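Hand gripper, second version

Posted August 20, 2019

I finished the second set of fingers for the hand-held gripper at the Grestside workshop. The pads are magenta and ribbed, and each one bolts to a white printed plate. The first set was too stiff. A print takes 5 hours a side, so I changed the rib spacing only once, from the drawing Aurora Frade sent me in April.

Villads Kirkegaard did the wiring for the trigger and I did the rest. The whole thing cost me 162 dollars, not counting the filament I already had.

The bottle with the black cap is the test object in the first two, and the pads are against its sides in the second. 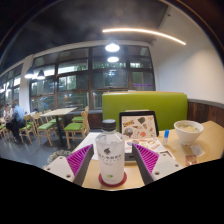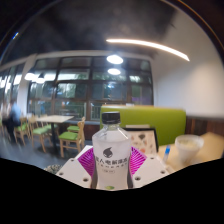
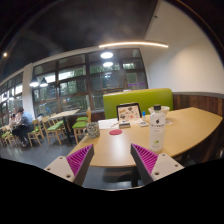 What's left to do

The left finger has a bit of play at the base. I'll try longer screws first and reprint the plate if that doesn't fix it. Jingyi Liang wants the grey strip moved back so the ribs can flex closer to the tip. I also need to tidy up the files before I share them. The colour stays, as I've still got most of a spool.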